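Print this page | E-mail this page
Filed under: Course Materials > Housekeeping Skills > Unit 3

Unit 3: Handling and Storing Smooth, Hard-Surfaced Items

Reading before class: the Wisholm course packet, the pages on glazed and molded goods. Bring a dry cotton cloth and a soft pencil.

This unit covers pieces with a hard, smooth outer surface and few flat sides: serving dishes, lamp shades, molded covers, shaped panels from appliances and furniture. They are awkward for the same reasons. There is little to hold on to, the weight is not always where you expect it, and marks show up easily on a pale finish.

1. Before you lift

Clear the place where the piece is going first. Put down a folded towel or a square of felt. Look the item over for chips, cracks and loose trim, and write down what you find on the condition slip. Take off rings and bracelets. Dry your hands.

If a piece is longer than your forearm, plan on two hands or two people. Decide who says when to lift.

2. Where to hold

Hold the body of the piece – never a handle, rim or glued part. On a shape that tapers, the narrow end is easier to close your hand around, but the wide end usually carries more of the weight, so it needs a second support underneath. Keep pressure broad. A fingertip pushed hard into one spot can leave a smudge or flex a thin wall.

Do not slide a piece across a shelf. Lift, move, set down.

3. Cleaning

Wipe with the dry cloth first, along the length of the curve. For smudges that stay, use a cloth dampened with warm water and one drop of dish soap, then a second damp cloth, then a dry one. We stock Undari soap in the workroom, but any plain dish soap will do. No scouring powder and no paper towels on a gloss finish.

Check your work by tilting the piece toward a window or lamp. Streaks show best at a low angle. Bends and shoulders collect the most residue and are the parts students most often miss.

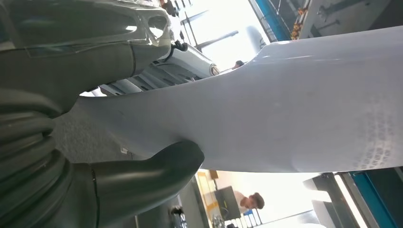 SURFACES AND MARKS

A pale, glossy panel shows a good deal under light. Thin highlights follow the rounded shoulder at the S-shaped bend, and there are light smudges on the surface. The small pale dashes in columns toward the wide end look like a tread or mesh imprint. Write a pattern like that on the slip as "pattern, cause not known" until you have tested one corner with a damp cloth.

4. Storage

Store on edge only in a padded rack. Otherwise lay flat, one layer per shelf, with felt between neighbors. The Pomare shelving in the workroom is rated at 80 pounds a shelf. Label the shelf, not the item.

Assignment

Fill out condition slips for 3 pieces from the practice cart and hand them in at the Trustimgate desk, room 17.

Print this page | E-mail this page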